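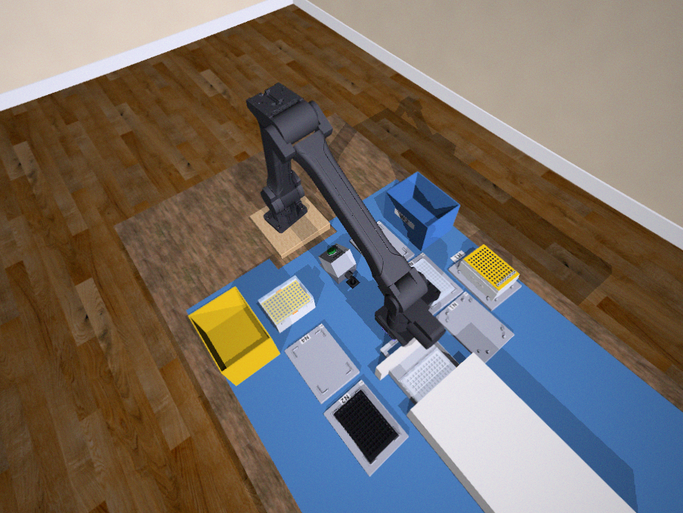
Hiwot Araya

December

SECTION 4. SETTING UP THE BENCH-CLEARING TRIAL IN DIRNDEN

4.1 Purpose of this section

This section explains how to prepare and run the bench-clearing trial in the Dirnden simulator. The trial was written for sites that wish to decide whether a robot arm can be given a routine chore now carried out by staff: putting plates, racks and containers where they belong at the end of a shift. It applies equally to sites that already own an arm and to sites that are considering a purchase.

The chore is a modest one. A new member of staff learns it in a morning, and most people who do it well could not say how they do it. It was chosen for those qualities. Washing up, sorting returned parts and laying out tools for the next shift all ask for the same basic abilities, and a site that understands how an arm performs at a cluttered bench will be better placed to judge claims made about the others.

The trial does not show that an arm is ready to work unattended on a real bench. Section 7 covers the supervised floor trial, which must be completed separately.

4.2 Before you begin

You will need:

- a workstation with the Dirnden software installed as described in Section 2
- the bench-clearing task file
- an operator account with permission to save trial records
- a printed or on-screen copy of your site's written procedure for the chore
- one member of staff who carries out the chore regularly and is available for questions

CAUTION: Make sure that the workstation is not connected to a live arm controller. Commands issued in the simulator will be passed to any controller that is connected and enabled.

4.3 Loading the bench

1. Start Dirnden and select New Trial.

2. Select the bench-clearing task file. Allow the bench to load fully before you move the view. Moving the view early may leave some items without contact settings, and they will then pass through one another.

3. Compare the loaded bench with the overview at the head of this section. The arm should be standing on its square mounting plate, with the blue work mat spread out in front of it. The yellow bin and the blue bin should both be open.

4. Find the position plates marked N1, N3, N4 and N5. In the overview layout, N1 carries the yellow tip rack and N5 carries the black multi-well plate. N3 and N4 are empty. If your bench differs, reload the task file before continuing.

5. Enter the name of the chore in the trial record using the wording of your own procedure. Do not use the file name.

NOTE: Items may be placed at an angle to one another. This is intended. Do not straighten them. A bench left by people at the end of a shift is seldom square, and an arm that succeeds only with straightened items has been tested on a different chore.

4.4 Describing the chore

Written procedures are usually prepared for people, and leave out whatever people can be trusted to supply. "Clear the bench" is a complete instruction to an experienced colleague. The simulator requires more.

1. Read your procedure aloud with the member of staff named under 4.2. Stop at each verb and ask what would count as having done it.

2. For every item on the bench, enter a finishing place. An item that should stay where it is must be entered as "leave in place."

3. Enter the order of work if order matters. If it does not, select Any Order. Many sites enter an order out of habit and later record failures that would have been of no concern to the people doing the job.

4. Enter the permitted error for each finishing place. A plate that must sit inside corner marks needs a tight setting. An item going into a bin does not.

5. Set the time limit. The standard limit is 300 seconds for each attempt. Do not shorten it for the first session.

At our Plandel site this part of the set-up took longer than any other, and the resulting description ran to 19 separate instructions. The staff there had been working from a procedure of one sentence. Allow enough time for it, and keep the finished description even if the arm performs poorly, as it may be of use in training people.

4.5 Checking the wrist view

The overview is provided for the operator. The arm's control program works largely from the wrist view, which looks out past the gripper toward the bench. Operators who watch only the overview tend to expect too much of the arm and are then puzzled by its mistakes.

1. Open the wrist view and place it beside the overview on the screen.

2. Confirm that the two gripper fingers appear low in the view, with the dark mount below them. If the fingers are missing, the view has been assigned to the wrong joint. Return to Section 3.

3. Note how much of the view the gripper takes up. Whatever lies behind the fingers is hidden from the program at that moment, and the program must either remember it or move in order to see it.

4. Look for anything that stands close behind the finger tips. Depth is difficult to judge from this position, for operators as well as for the program.

5. Ask the member of staff named under 4.2 to identify the items in the wrist view without looking at the overview. Record any that cannot be named. An item that an experienced person cannot recognize from this view should be marked as "difficult" in the trial record. 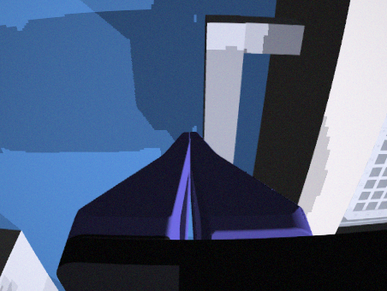 4.6 Running the first session

1. Select Reset Bench.

2. Select Start. Do not touch the controls while an attempt is in progress.

3. When the attempt ends, enter a result. Three results are available:

Complete. Every item is within its permitted error and the arm has returned to rest.

Partial. At least one item has been correctly placed and no item has been dropped or struck.

Stopped. Any other outcome, including an attempt that was halted by the operator.

4. Write one plain sentence on what went wrong, if anything did. "Rack caught on the edge of the bin" is useful. "Poor performance" is not.

5. Repeat until you have 60 attempts. Fewer will not give a fair picture, as the early attempts often share the same starting positions.

6. Save the record before closing the program.

CAUTION: Do not discard Stopped attempts. A trial record from which failures have been removed cannot be used in support of a floor trial under Section 7.

4.7 Reading the results

The summary page gives the share of attempts in each result. It should be read together with the written sentences, for the following reasons.

A high share of Complete results with widely varied mistakes suggests that the arm can manage the chore under supervision. A high share of Complete results with a single repeated mistake may point to one item or one position that can be handled separately. Some sites have chosen to leave that item to staff and give the remainder to the arm, and this is an acceptable arrangement.

Partial results need the most care. Consider what it would mean to find the bench in that state at the start of the next shift. For some chores, a job three-quarters done saves three-quarters of the effort. For others, including most work with sample plates, a person must check everything again, and no time has been saved.

Prekitz, which supplies the task files, has so far collected 2,401 attempts from participating sites. In that collection, almost all of the Stopped results occurred while the arm was picking up or setting down an item. Movement between places was seldom the cause. Operators are therefore advised to spend their review time on the moments just before and just after contact.

4.8 Reviewing an approach

1. Open a saved attempt and go to the last few seconds before the gripper reaches an item.

2. Step through the wrist view slowly. Compare nearby moments from the same attempt. A small shift of the wrist may bring one object into view and hide part of another.

3. At each step, ask whether the item to be picked up can be seen at all. If it cannot, note how long it stays hidden.

4. Check whether the fingers hold anything. Where the view does not show it, consult the contact log. Do not guess from the arm's later movement.

5. Mark the attempt "approach unclear" if two reviewers disagree on what the gripper was heading for.

Reviewers at Bielecka found it helpful to carry out this step without knowing the recorded result, and other sites may wish to do the same.

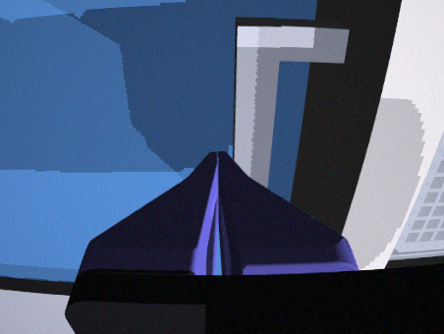
One operator remarked, on reading the draft of this section, that the trial asks the wrong question. In that operator's view the picking and placing will be solved soon enough, and what makes a person worth having at the end of a shift is that the person notices the cracked plate, the missing label or the rack that somebody still needs. The operator asked that sites be told plainly that none of this is measured here.

The point is accepted. The bench-clearing trial measures whether items reach their places within the permitted error and the time limit. Sites that rely on staff to notice faults while clearing should list those checks separately and keep them assigned to a named person, whatever result the arm obtains.

4.9 Closing the trial

1. Export the trial record and the chore description together.

2. Enter the name of the person responsible for any checks that remain with staff.

3. Choose one of the following entries: "proceed to floor trial," "repeat in simulation," or "keep with staff." All three are valid outcomes, and a site that chooses the last may run the trial again when a new version of the control program is issued.

4. Log out of the operator account. To begin a floor trial, continue to Section 7.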